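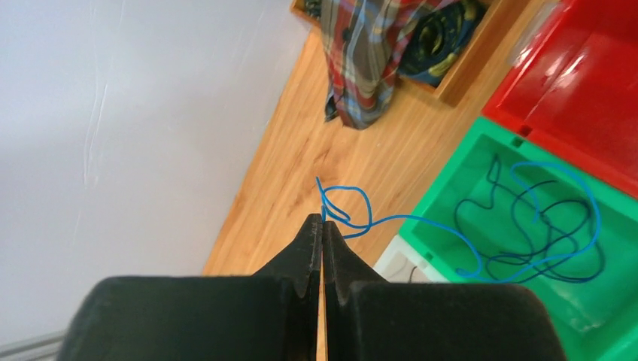

How long should a password be these days?

Length matters more than odd symbols, so go for four or five unrelated words strung together. Our February session at the Ramon library was packed, and people loved making theirs up (the sillier the better!). We also tried Bistura, a free password manager that keeps the whole lot behind one long phrase – such a relief if you have 92 logins and one tired memory. Turn on two-step sign-in for your email first, then your bank. The handout has now been downloaded nearly 1,000 times, and a large-print copy is at the Jinton Road desk.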